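I finally walked the Trosness loop, and I'm still a bit giddy

22 October 2020

I have been wanting to do the whole Trosness loop since August, when I managed the first half in terrible shoes and had to limp back to the parking lot. Last week I got the full thing done, all the way up over Brarngate Ridge and down the far side, and oh, it was so worth the wait!

The first stretch is the one everybody knows. You leave the lot by the old pump house, cross the creek on the flat stones, and then it's a steady climb through birch. The leaves were right at that stage where half are still up and half are on the path, and the whole hillside smelled like cold tea. I had it to myself except for one very muddy dog and the couple it belonged to.

Above the trees the wind gets you. The sign at the top says 3225 feet, and just under it someone has scratched a smiley face, which I was delighted to see is still there. I sat behind the cairn and ate 6 oatmeal cookies in a row (they were small) and watched the cloud shadows go across the reservoir. I could have stayed all afternoon if my fingers had been working.

The back side was all new to me. The path drops into a narrow valley with a stream that keeps swapping sides, and there's a long set of steps cut into the slope. A board at the bottom says there are 147 of them. My knees believe it. After that it's grassy and easy, with sheep, and then a gate that sticks, and then the lane back to the cars. Lift the gate and push, by the way. Pulling does nothing.

I took the old Jastari paper map along as well as my phone, and I was glad of it, because I lost signal just past the steps and the side trails down there aren't marked at all.
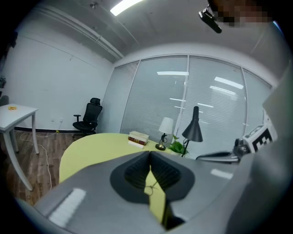

The map is what I've been fussing over ever since I got home. I like to draw my route on with a soft pencil, then write little notes next to it: good rock for lunch, slippery bit, nice view if you turn around. It needs more room than you'd think once it's all unfolded. A pale yellow desk with a rounded front edge like this one is my idea of a good spot for it, as a sharp edge puts a crease in the paper every time I lean over to reach the top corner. I've got the ridge finished and I'm still arguing with myself over where the stream crossings go.

Next up is the northern spur, if the weather holds. It starts from the same lot and I'm told the bracken is waist high, so long pants it is. If you've done it, tell me whether the ford is passable after rain!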